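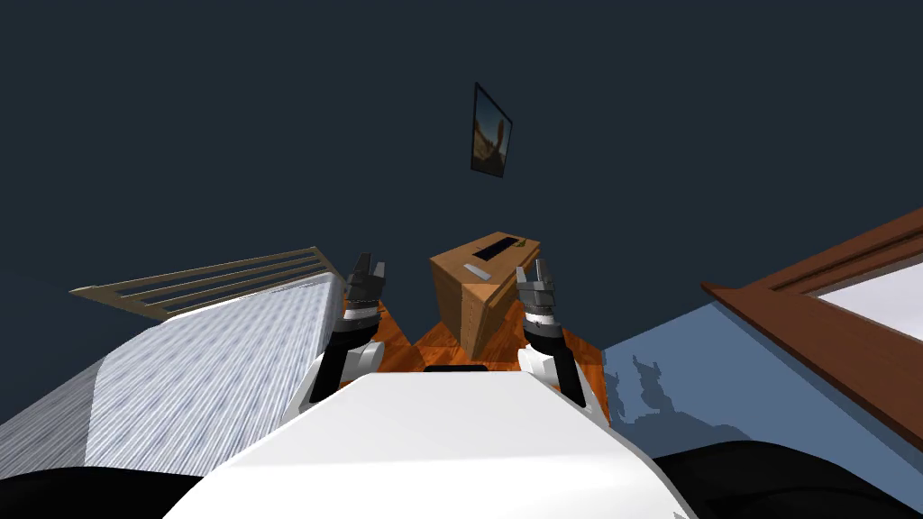
How to Bring Your Crew Along When You Start Practicing Robot Jobs in Simulation
October 31, 2023

I run the housekeeping side of a 103-room guest lodge in Wilbridge, and last year we signed up to try out a two-armed helper for the fetch-and-carry part of the job. Before any hardware shows up, you practice everything in a simulated room. I had never touched a simulator in my life (I still print my emails!), so if I can do this, you can too.

Step 1. Pick one boring job
Don't start with making beds. Everybody wants to start with making beds! Start with moving a box from the floor to a cart. We picked supply boxes because they're what my crew complains about most at the end of a shift, and I hear those complaints all day long.

Step 2. Sit down with the people who do it now
I got two of my room attendants paid time at the desk with Gøran Sandberg, who set up our Zovov software. They told him things I'd forgotten since I moved into the office, like how you never leave a box between the bed and the door, even for a second. Write all of it down. Our list ran to two pages and half of it ended up in the task settings.

Step 3. Build a plain room first
A bed, a box, a bit of floor, one or two other pieces of furniture. You can add lamps and curtains and suitcases later. Save a clean copy before you change anything. I didn't, and I lost an afternoon.

Step 4. Let the crew drive
Each person on my team got 8 tries at steering the arms to the box. Some loved it, some hated it, and one went back to her cart after three and that was fine. Keep the sessions short. Squinting at a tilted view gets tiring fast, and you'll want a decent chair.

Step 5. Run it 100 times and read the failures
Set it going over lunch, then go through the misses with the crew. They're great at this. They'll spot a bad approach angle way before you do, and they'll have opinions about it.

Step 6. Talk about hours before anyone asks
I should have done this one first. People were polite for weeks while wondering if their shifts were going away. We put it in writing that no hours get cut during the trial, and that running practice sessions counts as regular paid work. The mood at Backlund, our sister property, got a lot better once they did the same.

We go over the schedule again in November. If you're trying this at your own place, start your Step 2 list now, even on the back of a linen sheet count.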